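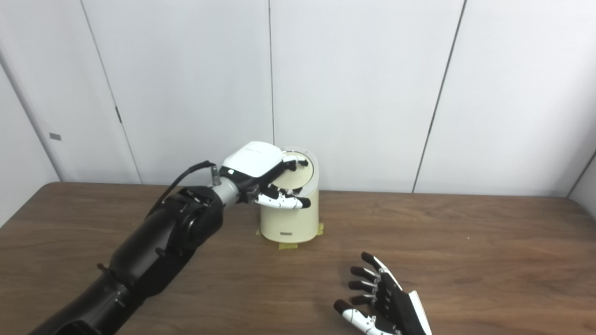
1. The Stairs

My aunt Souad left me her apartment, and I do mean left me. She moved to the coast in March with two suitcases and a parrot, and mailed me the keys in a sock.

Eleven flights, no elevator. By the sixth I was talking to myself, and by the ninth I was answering. A woman on the landing put down her groceries and stared.

"You're the niece," she said. "You owe me 33 dollars."

That was Nesma Zaki. I paid her (I still don't know what for!) and she carried my lamp up the rest of the way.

The place smelled like oranges and old radio. Souad had left a note on the stove: Don't let Rachid in, he'll want the piano.

There was no piano. I looked everywhere, even the bathroom, which tells you how tired I was.

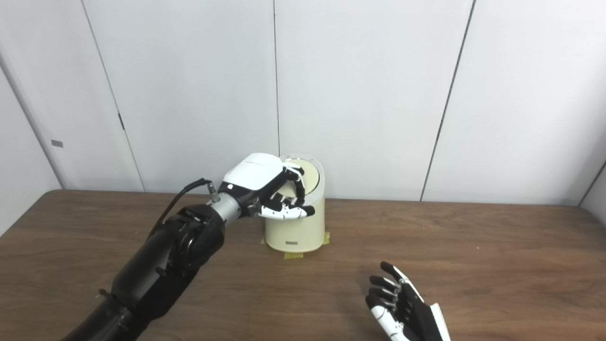
2. Rachid

He knocked at seven the next morning, a tall man in a very good coat.

"I've come about the piano," he said.

"There isn't one."

He looked past me at the wall by the window, where the paint was a little brighter in a wide, low rectangle, and his whole face just fell.

"She sold it," he said. "I offered her 600, and she laughed at me. We used to play it together, you know. Badly."

Well, what was I supposed to do? I made coffee. He told me about the summer they learned one waltz and drove the whole building crazy with it, and somewhere in there Nesma walked in without knocking and started humming the thing.

I called Souad that night and asked who bought the piano.

"Did he stay for coffee?" she said.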